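Fotent 14-Bit Driver Kit: Small Screws, Large Opinions
March 2021

I own three screwdriver sets already, all missing the same bit. So when the old desktop started sounding like a leaf blower, I did the mature thing and bought a fourth.

The Fotent comes in a hinged case with a lid that closes on the second try. You get 14 bits, a handle, a short extension and a leaflet that thanks you for choosing "excellent turning." The handle is good. It has a spinning cap on the end, so you can press with your palm and twist with your fingers, and it doesn't roll off the desk, which my Grabner has done twice a week for years. 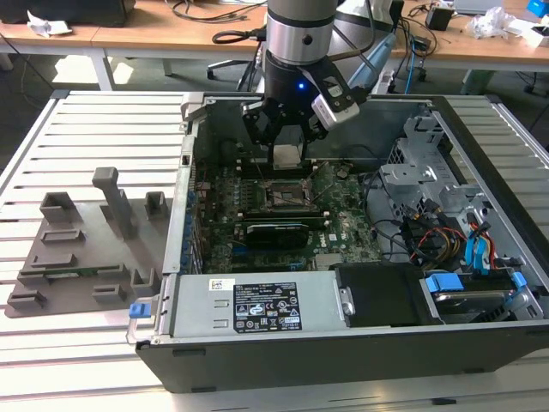
One reader's comment on my Grabner review was that magnetic bits are all the same and I should spend the money on a flashlight. Fair enough on the flashlight. But the Grabner's magnet lets go of a screw the moment it's over something deep and dark, and the Fotent's hangs on until you've lined it up.

The bits are where the savings went. The two smallest Phillips fit everything I tried. The flat ones are flat in spirit. I rounded the tip of one on a battery cover in August, before I'd even warmed up to disliking it.

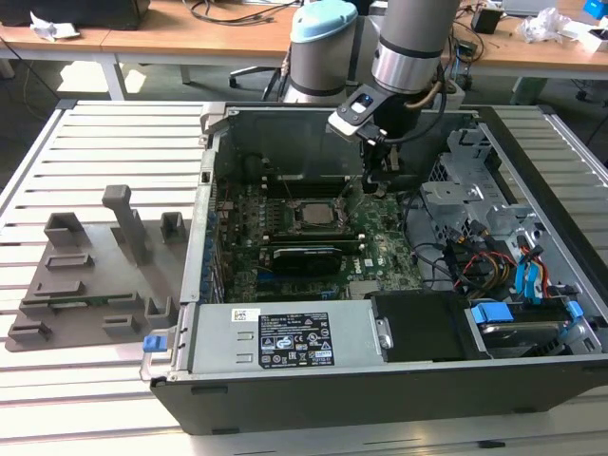
The extension wobbles, too. For a side panel you won't care, but for a screw down between two cards it's like threading a needle with a fishing rod. The Nivico kit costs more and doesn't wobble, though its case smells like a new shower curtain and mine still does.

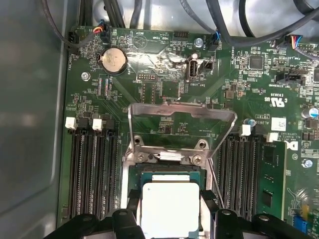 2 min read

Filed under: Tools, Desk Stuff

Who should buy it? Anyone who opens a computer a couple of times a year and loses things. If you do this for a living you already have a Karine and you've already told me about it.

Four stars for the handle, two for the flat bits. I'm keeping it in the kitchen drawer with the others.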